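## Pale gray-white tabletop shows every smudge – what do you clean yours with?

**Trinity Whitlock**

So I finally swapped out the old craft table in the back room for a big pale one, somewhere between gray and white depending on the light, and I love it, and it's making me a little crazy. Every pencil mark shows. Every drip of tea shows. I wipe it at night, it looks great, and then at seven in the morning the sun comes in low and there are streaks all the way across.

I've been using dish soap and a kitchen sponge. My sister says I should be using vinegar, and the guy at the store tried to sell me a spray called Mirier that I've never heard of (I didn't buy it). The table came secondhand with no paperwork, so I can't tell you what the top is made of. It's smooth and it doesn't seem to soak anything up, and that's as much as I know.

Two things I'd like help with – the streaks, and a patch of old glue near one corner that was there when I got it. I don't want to scratch the thing in the first month!
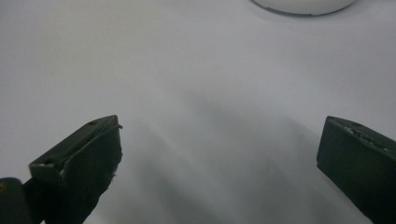 Rafferty Crenshaw: it's the soap, I'd bet money on it. You're leaving a film behind and the morning light is picking it up. Use way less than you think, a drop or two in a bowl of warm water, then go over the whole top again with plain water and dry it with a clean cloth right away. Don't let it air dry. I like the flat-weave microfiber ones, the fluffy kind sheds on everything.

I'd skip the vinegar until you know what the top is. On some surfaces it's fine and on stone it can leave dull spots for good, and then you've got a worse problem than streaks.

For the glue, lay a warm damp rag on it for 16 minutes or so, then push at the edge with an old plastic card. Keep the card low and flat. If it doesn't budge, do the rag again before you try anything stronger. Mine took 3 rounds, but that was wood glue and it had been there for years.

**Kibet Mwakalinga**

magic eraser

**Maja Chmielewska**

Careful with the eraser sponges, they're a very fine abrasive. I used one on a pale desk and got the pen off fine, but now there's a patch that catches the light differently from everything else. Try it on the underside or way back by the wall first.

Also, a big desk mat where you do the messy stuff saves a lot of wiping. I have one from Lollinari and it just goes in the sink – the table under it still looks the way it did in February when I set it up.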